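Asunto: Re: [costura-retales] Coleteros con restos de tela de cuadros

El mensaje de Josiane Lefèvre decía:
> Me sobró tela de camisa del taller de febrero y no sé
> si da para coleteros. ¿Qué medidas usáis?
> ¿Y os quedan bien fruncidos con cuadros?

¡Josiane, claro que da! Yo corto tiras de 8 cm de ancho y coso el tubo del revés, dejando 4 cm abiertos para pasar la goma. Los cuadros me encantan para esto, porque al fruncirse las líneas se cruzan por todas partes y ninguno sale igual que otro (¡y no hay que casar nada!). Si la tela es muy tiesa, lávala antes.

Gwenaël preguntaba por el color: a mí el que más me gusta es el de fondo clarito con rayas granate y marrón, va con todo. Ya me contarás qué tal los tuyos, ¡tengo muchas ganas de verlos!

Un abrazo,
Mathis Vidal

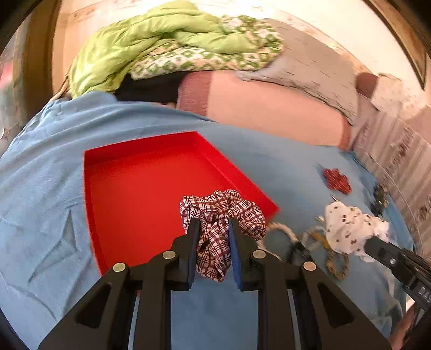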